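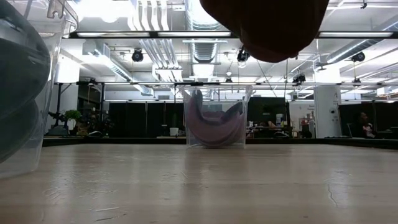

A clear plastic bin on a wooden tabletop.

Frequently asked questions: earthquake bulletins

Issued by the Hilero Seismic Information Office
Last revised 2nd May

Which area do the bulletins cover?
Bulletins are issued for earthquakes located in the districts of Hilero, Prirnow and Sornanska, and in the waters off the coast. Events outside this area are reported only if they have been felt within it.

How soon is a bulletin published?
A first bulletin is normally published 19 minutes after the event is recorded. It is produced automatically and is later checked by a duty analyst, who may revise the location, depth or magnitude.

Why has the magnitude changed?
The first figure is drawn from the stations nearest the earthquake. Readings from stations further away arrive later and can move the figure up or down. The revised bulletin replaces the earlier one.

Are all earthquakes listed?
The catalogue for last year contains 497 events. Most were below magnitude 2 and were not reported as felt. A separate bulletin is issued for events of magnitude 5 and above, and for any smaller event reported as felt by residents.
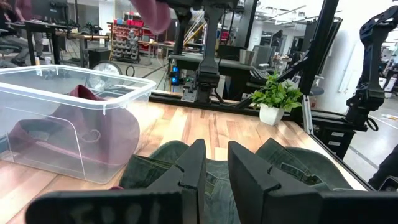
Dark green denim garment laid out on a tabletop.

I felt shaking but no event is listed. What should I do?
Please complete the felt report form, giving the time, your location and whether you were indoors. Quarry blasting near Zapata is sometimes felt in nearby streets and is recorded separately.

Does the Office issue tsunami warnings?
No. Warnings are the responsibility of the coastal authority. Bulletins for offshore events state whether a warning was in force at the time of publication. Residents who feel strong or prolonged shaking near the shore should move to higher ground without waiting for an official message.

Can the Office predict earthquakes?
No. Aftershock bulletins give the likelihood of further events over a stated period and should not be read as forecasts of a particular earthquake.

May the bulletins be reproduced?
Bulletins may be reproduced in full without charge, provided that the Office is named and the time of issue is shown. Requests for station data should be made in writing. Data requests received in August may take longer to answer.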